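Research > Household Studies > Working Papers

January 1, 2024 – Natnael Beyene

3.2 Small dishes and hard surfaces

Much of the advice on kitchen order assumes that a dish has an obvious place and that people agree on what it is. We doubt both claims. The Drukix survey, often quoted in support of them, asked 400 households where they kept their bowls and cups, but it never asked whether the pieces were found there. A stated place is a weak measure. Four of the homes we visited in Brerneck gave one answer at the door and another at the sink.

A second claim is that bright colors make small items easier to find and put away. The Rainer group says so with some force – and with very little data. On shiny metal, color spreads. A glossy piece throws its tint onto whatever is next to it and picks up glare in return, so the eye has to sort the object from its reflection.

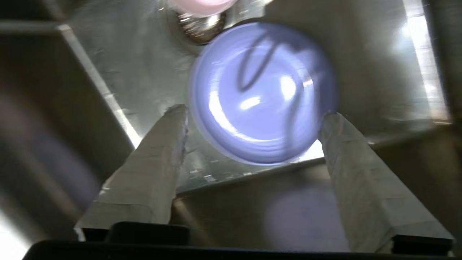
Figure 3. Round lavender-blue object, possibly the underside of a bowl or cup, against brushed metallic gray. Soft purple reflections show at lower right and at the left edge.

We are no more convinced by the sorting times reported in the Fenarari handbook. They come from trials on a plain white table with 70 pieces, all clean and all facing up. Few kitchens look like that at the end of a meal. A bowl seen from below loses most of what tells it apart from a cup, and a label such as "small round dish" then covers both. Until the trials are repeated on metal, in May or any other month, we leave the handbook times out of Table 2.

12 shares | 4 comments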